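第4章　本体の設置と最初の一週間

この章では、Stollia 卓上加湿器(以下「本体」)を箱から出して、ふつうに使える状態にするまでを扱います。付属のクイックガイドには「3ステップで完了」と書いてありますが、あの三つの絵のとおりに進めて床を濡らした方からの問い合わせが続いたため、販売店側で書き直したのが本書です。メーカーの表現と食い違うところは、食い違ったまま載せています。どちらを信じるかは、使う部屋で試して決めてください。

4.1　設置場所を決める

1. 水平な台を選びます。目で見て水平、では足りません。コップに水を半分入れて台に置き、水面とコップの縁の間隔が左右でそろっているか確かめます。傾いた台では水位センサーが早めに「給水」を出し、タンクに水が残っているのに止まります。

2. 壁から離します。外箱には「壁ぎわにもすっきり」とあります。置けるかどうかで言えば置けます。ただし冬の外壁側は冷えていて、霧がまともに当たると壁紙が浮きます。手のひらを広げて二つ分は空けてください。

3. エアコンの吹き出しの真下を避けます。霧が流されて湿度センサーに届かず、本体はいつまでも「乾燥」と判断して全力で運転を続けます。「AI快適制御」という名前がついていますが、中身は湿度の数字を見て強弱を切り替えるだけの仕組みです。置き場所の悪さまでは補ってくれません。

4. テレビ、ルーター、スピーカー、紙の本の近くに置かないでください。白い粉(水道水のミネラル分)が降ります。粉の話は4.4に書きました。

注意：床への直置きはおすすめしません。霧が上がりきる前に落ちて、床だけが湿ります。「床置き対応」の表示は、倒れにくいという意味に受け取っておくのが無難です。

4.2　台の材質について

無垢材の天板に置く場合は、必ず受け皿を敷いてください。付属の薄いシリコンマットは本体の底とほぼ同じ大きさしかなく、給水のときにこぼれる水をまったく受け止めません。台所にあるふつうのトレーのほうが役に立ちます。

ワックスやオイルで仕上げた木は、霧が同じ場所に落ち続けると白く曇ることがあります。曇りが一晩で引く木もあれば、引かない木もあります。当店で扱った家具でも結果がばらばらだったので、「この仕上げなら大丈夫」とは書きません。気になる方は、目立たない隅で一晩試してから本番の場所に移してください。 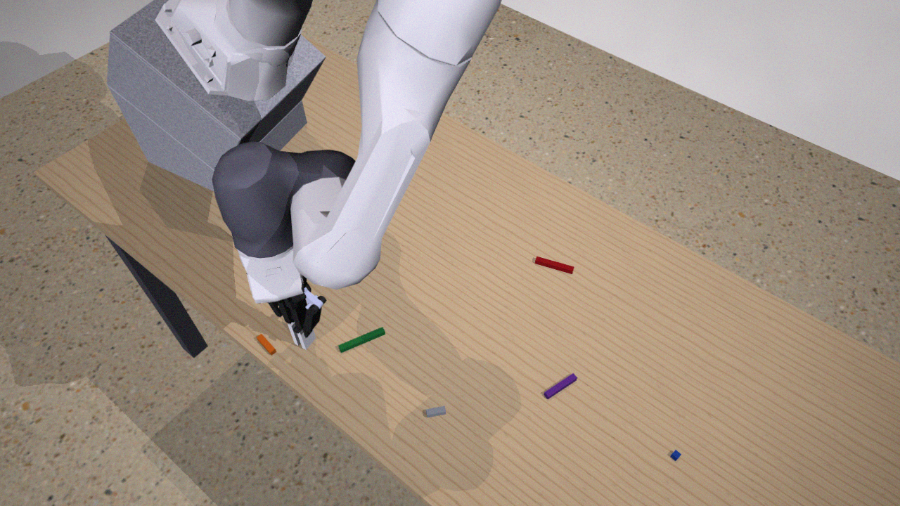 石やタイルの天板は曇りの心配が少ないかわりに、冷えていると表面に水滴がつき、本体のゴム足が滑りやすくなります。タンクを持ち上げるときに本体ごとついてくることがあるので、片手で本体の肩を押さえる癖をつけてください。ガラスの棚板は、満水の重さに耐えるかどうかを棚のほうの説明書で確かめます。本体の仕様欄にある重さは空の状態の数字です。小さな字でそう書いてあります。

4.3　給水と電源

1. タンクを外します。上ぶたのつまみを手前に回し、まっすぐ引き上げます。斜めに引くとパッキンがよじれ、戻したときに水が漏れます。漏れの相談の多くがこれでした。

2. タンクを流しでゆすぎます。新品でもゆすいでください。最初の運転で感じる樹脂のにおいが、かなり軽くなります。「無臭設計」という文句は、においに敏感な方には当てはまらないと考えてください。

3. 常温の水道水を入れます。タンクの容量は2000ミリリットルです。満水線ちょうどまで入れると、ふたを閉めるときにあふれます。線より指一本分低いところで止めてください。

4. ふたを閉め、タンクの外側と底の水を拭き取ります。

5. タンクを本体に戻します。「カチッ」と音がするまで、とクイックガイドにありますが、この音は個体によってほとんど聞こえません。音を頼りにせず、タンクと本体のすき間が一周そろっているかを見てください。

6. 電源アダプターは壁のコンセントに直接差します。たこ足の延長コードの、床に寝ている口には差さないでください。

7. 運転ボタンを2秒押します。短く押すと、ランプの明るさだけが変わります。「電源が入らない」という返品のうち何台かは、この短押しでした。

8. 霧が出るまで待ちます。超音波の板が水になじむまで少しかかるので、すぐに出なくても故障ではありません。

警告：お湯、アロマオイル、次亜塩素酸水、ミネラルウォーターを入れないでください。商品ページの写真にはオイルの小瓶が並んでいますが、オイルを入れてタンクが割れた場合、メーカーの保証は受けられません。保証書の裏面をお読みください。写真のほうには何の断りもありません。

注意：運転中に画面へ E106 と出たら、タンクの浮きが引っかかっています。電源を切り、タンクを外して軽く振り、戻してください。それでも消えなければ、中を開けずに販売店へお持ちください。クイックガイドでは E106 が「通信エラー」となっていますが、Wi-Fi を使っていない状態でも出ます。

4.4　水の粉と、交換カートリッジの話

超音波式の加湿器は、水に溶けているものを水と一緒に飛ばします。水が乾くと、ミネラル分が白い粉になって家具に残ります。どのメーカーの品でも同じで、本機だけの欠点ではありません。

Grallix の交換カートリッジを使うと粉が減る、と外箱に書いてあります。減るのは確かです。ただし、使い始めの二週間ほどははっきり差が出て、その先は差が分かりにくくなりました。当店の水での話なので、お住まいの地域では違うかもしれません。「三か月交換不要」という表示がどんな水で測ったものか、問い合わせましたが返答はまだありません。

カートリッジを使う場合の手順は次のとおりです。

1. 袋から出し、コップの水に沈めて一晩置きます。乾いたまま付けると水が通らず、霧が細くなります。

2. タンクの底の口に、矢印を上にして差し込みます。矢印は白地に白の浮き彫りで、明るい場所でないと見えません。

3. 最初の一杯は捨てます。黒い細かな粒が混じることがあります。

4. 交換した日付を、紙のテープに書いて本体の裏に貼ります。本体の「交換時期ランプ」は運転時間を数えているだけで、カートリッジの汚れを見ているわけではありません。新品に替えても、リセットを忘れれば点いたままです。

カートリッジを使わず、粉をこまめに拭くというやり方でもかまいません。乾いた布より、固く絞った布のほうがよく取れます。

4.5　アプリにつなぐか、つながないか

つながなくても、加湿器としての動作は変わりません。アプリでできるのは、運転の予約、湿度の記録、ランプの色の変更です。ランプの色のために会員登録が必要かどうかは、ご自分で判断してください。

つなぐ場合：

1. スマートフォンを2.4GHz帯の Wi-Fi につなぎます。5GHz帯では本体が見つかりません。ルーターが両方を同じ名前で出している家では、ここで止まる方が多いようです。

2. アプリ「Jerkdale」を入れます。Stollia の名前で探しても出てきません。

3. 位置情報の許可を求められます。「今回のみ」を選んでも登録はできました。

4. 本体の運転ボタンと風量ボタンを一緒に押し、ランプが青く点滅したら、アプリの「追加」を押します。

5. 登録が済むと湿度が表示されます。別の湿度計をお持ちなら、並べて見比べてください。本体の表示は自分の霧を拾うので、部屋の湿度より高めに出ます。アプリのグラフがなめらかだからといって、正確だとは限りません。

補足：アプリの言語を切り替えると、製品名の欄に「Đồng」と出ることがあります。外装色の呼び名がそのまま表示されているもので、別の機種に登録されたわけではありません。そのままお使いください。

4.6　最初の一週間にすること

初日は、人がいる時間だけ運転します。就寝中の連続運転は、漏れがないことを確かめてからにしてください。止めたあとで本体を持ち上げ、受け皿と台の裏側を手で触ります。湿っていれば、4.3の手順1に戻ってパッキンを見直します。

二日目からは、毎朝タンクの水を捨てて入れ替えます。「抗菌タンク」の表示があっても省かないでください。抗菌なのはタンクの内壁で、水ではありません。霧の出る水槽の部分には抗菌の表示すらなく、ぬめりはまずそこに出ます。

土曜日など時間の取れる日に、水槽を一度洗います。

1. 電源アダプターを抜きます。

2. 残った水を、排水マークのある側から捨てます。反対側から傾けると、送風口に水が入ります。

3. ぬるま湯にクエン酸を小さじ一杯溶かして水槽に入れ、三十分置きます。

4. 捨てて、綿棒で超音波の板を軽くなでます。金属のもの、歯ブラシ、メラミンスポンジは使わないでください。付属の小さなブラシも毛が硬いので、板には当てないほうがよいと当店では考えています。

5. 水で二度すすぎ、ふたを開けたまま乾かします。

一週間使って、朝に窓が結露しているようなら、設定湿度を下げてください。初期設定は高めです。数字を一段下げても変わらない場合は、自動運転をやめて「弱」に固定し、4.5で書いた別の湿度計のほうを見ながら調整します。

タイマーの設定とシーズン終わりのしまい方は、第5章にあります。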